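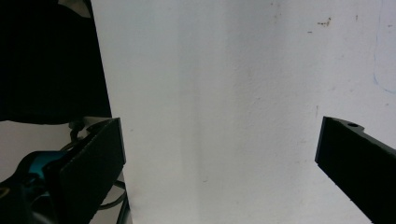

Open day at Juro, Undness
Aug 29, 2021

Well, we finally got our open day! It was meant to happen in January, then it was moved, then it was moved again, and by the time the notice went up in the library window I had half given up on ever seeing the inside of the building, so you can imagine how pleased I was to be standing at the door in Undness with my name on a sticky label and a cup of tea already in my hand. Juro make robots that pick things up and put them down again. I thought I knew what that meant before I went in, and I came out with a good deal more respect for anyone (or anything) that can fold a tea towel.

Brayden Bélanger took our group round. He talks quickly and answers every question as if it were the first time he had been asked it, even the one about whether they will take over the world, which came up twice before we had left the corridor. Jinlong Hao ran the demonstrations at the benches and was very patient with all of us, children and grown-ups alike.

I have put my pictures up in the order we went round. Click on any of them for the larger size, and do let me know if you are in one and would like a copy, or would like it taken down.

Coming in
The front room, with coats piled on every chair. They had expected a small turnout and had to send out for more milk. Brayden is the one by the door, waving at the people still crossing the car park.

The talk before the tour
A short talk, though it grew longer as the questions came. I liked the part about how a robot has to be shown a job over and over before it can make a decent attempt at it. They had 1,147 showings of the towel job saved up by that morning, and Brayden said he would be happier with a lot more.

Xue at the long bench
Xue is the older of the 2 robots we met. It was putting cutlery into a tray, forks with forks and spoons with spoons, and it had one teaspoon it did not care for at all. I think we all cheered when that one went in. Jinlong told us that thin, shiny things are the hardest for it to see.

Ato and the tea towel
I took far too many of this and have kept only the best. Ato takes hold of a corner, lifts, has a bit of a think, and then brings the corner across. The fold was nearly straight, and a great deal neater than mine usually are. The lady next to me asked if it did fitted sheets and got a very firm no.

Our turn with the hand-held grippers
My favourite part of the afternoon, and there was a queue for it the whole time. You hold the gripper yourself, like a big pair of tongs with a camera on it, and do the job while it records what your hand is up to. It is much harder than it looks! You squeeze too soon, or you come in at a slant and push the thing away from you. I had 6 wooden blocks to move into a bowl and managed 5 before the bell went, and I would like it noted that the last one rolled.

The children's go
They were better at it than we were, of course. One little girl did the blocks and then did them all over again without being asked, and had to be coaxed away with a biscuit so that the boy behind her could have his turn.

Jinlong looking through the recordings
We all crowded round the screen afterwards to see what our own goes looked like from the gripper's side. It is an odd feeling, watching your own hand-work from down there. Jinlong showed us how they go through them and mark where each job begins and ends, and said plenty get thrown out, people's first tries most of all. I did ask whether mine would be kept and was told, very kindly, that they would have a look.

The workshop
Drawers and drawers of little screws, all labelled, and a shelf of old gripper fingers in every shape they have tried. We were allowed to handle those. My husband would have moved in, given the chance, and was the last one out of the room.

Cake
Lemon drizzle and a coffee and walnut, both made by people who work there and neither by a robot (I checked). The walnut was gone before I thought to take a picture, so you will have to make do with the plate.

Many thanks to Brayden, Jinlong and everyone at Juro for having us and for putting up with the same questions all afternoon. If anybody picked up a green umbrella from the front room by mistake, it is mine, and I should be very glad to have it back.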